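30th December
To: Urano program desk
From: Nillbridge site team
Re: Drummond pilot, practice rules for shelf picking, progress since August

Short version: draft 8 of the rules is done and in use at the Drummond site. Two sections still open. Spend is on plan, finance sheet goes separately.

**Done**

- Rulebook down from 399 clauses to 240. Mostly duplicates, plus everything that applied to the old conveyor cell and had no business in here.
- Risk assessment redone for the arm working at an open aisle. The old one assumed a fence. Signed off by site safety, copy in the shared folder.
- Stop rule rewritten in plain words. Anyone on the floor can hit stop, no reason needed, and only the shift lead restarts. Staff liked that one.
- Logging: 203 near-miss and stop entries in Flelel, all tagged by clause. Took longer than planned, the first tag list was to long and people picked "other" for everything.

**Changed from the plan**

Speed limits. We had one number for the whole reach. Now two: travel speed, and a slower one for anything inside a door line or past a shelf lip. Slower cycle, fine with us. Target for cycle time in your grant letter will need a note, can we talk about that before the next payment.

Glass. Old draft treated glass doors same as sheet metal. New clause 4.3 says no contact with glass at any force, door position confirmed before the arm goes forward, and fingers stay outside the door line until it is.

Restocking. People and arm never in the same cooler at the same time. Sounds obvious, wasn't written down anywhere.

**Still open**

1. Floor and cable clause. The wording says "keep the area tidy", which can't be audited. Want a marked zone in front of the base, cables routed or covered, loose packaging picked up before start. Draft text is with site safety.
2. Mixed shelves. Cans and bottles need different grip settings and the rule has to say who changes them and where it gets recorded. Right now its in a setup note and that isn't good enough for an outside auditor.
3. Gripper pose at rest. Open or closed when parked? Two shifts do it two ways. Pick one, write it down.

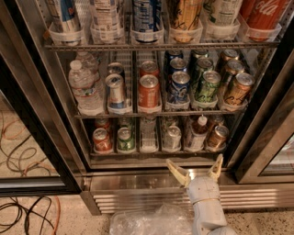
*Fig. 1. Drinks cooler, gripper open in front of the base, cables and a plastic bag on the floor. See open items 1 and 3.*

**Next period**

Close the floor clause first, it is the cheapest fix and blocks the audit. Then grip settings. Parked pose can be settled in one shift meeting. After that a dry run of the audit with someone from outside the site team.

**Need from you**

- OK on the two-speed rule and the cycle time note
- A name for the outside auditor, or permission to find our own
- Yes or no on sharing the stop rule with the other Urano sites. They have asked twice.

Clause list and Flelel export attached. Risk assessment on request, the file is to big for mail.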